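Hiwot Hailu has looked after the washrooms at the Albers building for five years, and before that she fitted them. We spoke on 4th May, mostly about toilet seats, a part she says is specified last and complained about first.

The building has 39 toilets on four floors. When she took over, they carried seats from several makers, with hinges that did not interchange. "You would go up with a spare and find the hole spacing was right but the pin was too short," she said. "Then you go down again." She has since moved every pan to one pattern, the Lestar, a closed ring with a separate lid. Both lift off the same hinge bar.

Her inspection takes a few minutes for each pan. The lid goes up first, then the seat, and each is held upright and moved gently from side to side. Any play at the hinge is written down. "If it moves more than a few millimetres at the front edge, I tighten it that day. If it moves again within the month, the washer has gone and I change the pair."

She lifts the seat by the middle of its front edge. Lifting from one side puts a twist on the hinge bar, and over time one pin wears faster than the other. The underside is checked for missing buffers — small pads which keep the ring clear of the rim. A seat with a buffer missing rocks when sat on, and in her records that accounts for more cracked rings than anything else.

Cleaning is a separate job, done by a contractor, Stirnavard. Hailu's one standing request concerns abrasive powder. "A glossy seat should be washed with mild soap and a soft cloth. Once the surface is scratched it holds dirt, and then people scrub it harder." The hinge area is done with a narrow brush, with the seat raised, and wiped dry afterwards.

She keeps 17 spare seats and a larger box of washers. The next full round is in June, starting on the top floor. I asked whether she would fit soft-close hinges throughout. She has tried two pairs, and is waiting to see how they wear — the damper cannot be replaced on its own, so a failed one means a new hinge.
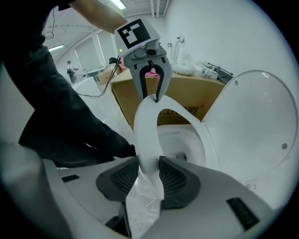
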